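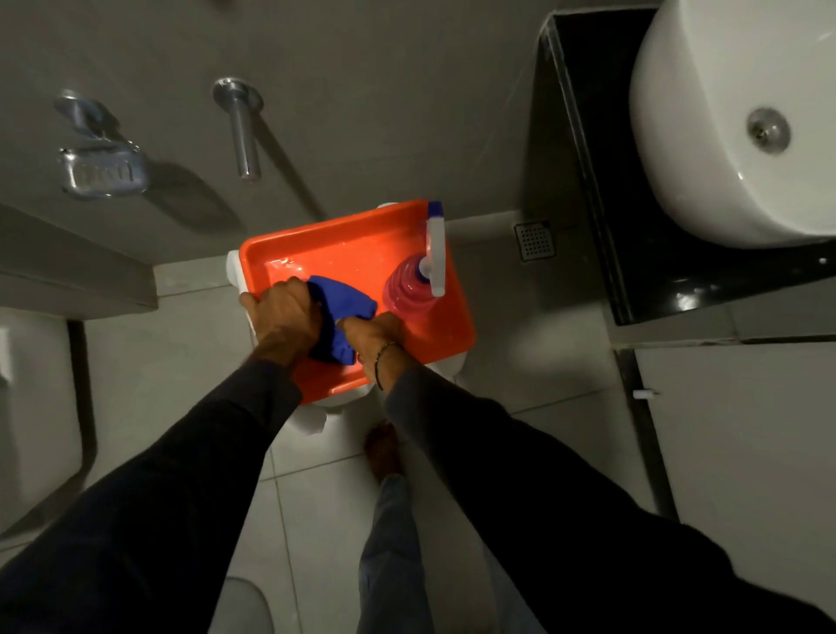

Wie viel Budget braucht eine Projektgruppe, die einem Roboterarm das Putzen im Bad beibringen will?
Bei uns waren es am Ende 800 Euro für alles außer dem Arm, und der größte Teil davon ging in Greifer, Halterungen und Ersatzteile.

Projektbericht Haushaltsrobotik, Teil 2: Beschaffung und Planung

Unser Projekt heißt Costache und läuft seit Februar. Im ersten Teil ging es um die Aufgaben selbst, also Lappen auswringen, Sprühflasche bedienen, Flächen abwischen. Diesmal geht es ums Einkaufen, und das war viel spannender, als wir gedacht hatten!

Angefangen haben wir mit der Handarbeit. Beim Umgang mit dem blauen Tuch über der orangen Wanne sind beide Hände beschäftigt: Die linke hält den Rand der Wanne und drückt zugleich auf den Stoff, die rechte hat das andere Ende zwischen den Fingern. Für die Planung hieß das: Ein einzelner Arm mit Zweifingergreifer reicht für diese Aufgabe nicht. Also haben wir zwei Arme eingeplant (einen aus dem Labor, einen als Leihgerät von Stirnance) und das Geld in die Greifer gesteckt.

Verglichen haben wir zwei Angebote. Dretemcombe liefert weiche Fingerkuppen aus Silikon im Satz, Hivberg verkauft sie einzeln, dafür in mehreren Härtegraden. Wir haben uns für Hivberg entschieden, weil wir noch gar nicht wussten, welche Härte zu nassem Stoff passt. Die Lieferzeit lag bei 10 Tagen, und die haben wir im Zeitplan glatt vergessen - das passiert uns nicht noch einmal.

Unsere Aufteilung:
Greifer und Fingerkuppen: mehr als die Hälfte des Budgets
Spritzschutz für Gelenke und Kabel: 90 Euro
Wannen, Tücher, Sprühflaschen: ein kleiner Posten, alles aus dem Baumarkt
Reserve: der Rest, inzwischen fast aufgebraucht

Den Spritzschutz wollten wir zuerst streichen. Zum Glück haben wir vorher das Datenblatt der Arme gelesen, denn die Gelenke sind nur gegen Staub geschützt. Auch der Platz hat uns Kopfzerbrechen gemacht. Zwischen Wand und Waschtisch ist es eng, und ein fester Sockel kam auf den Fliesen nicht in Frage. Wir planen jetzt mit einem fahrbaren Gestell, das wir aus Aluprofilen selbst bauen. Die Zeichnungen dafür sind fertig, und wir freuen uns riesig auf das Schrauben!

Für die Testphase sind sieben Wochen angesetzt. Offen ist noch der Auslöser der Sprühflasche: Der Hebel braucht ziemlich viel Kraft, und ob die weichen Kuppen das mitmachen, müssen wir ausprobieren. Falls nicht, bestellen wir die nächste Härtestufe nach und nehmen das Geld aus der Reserve. Die Stückliste mit allen Preisen hängt im Anhang, der Schaltplan folgt mit Teil 3.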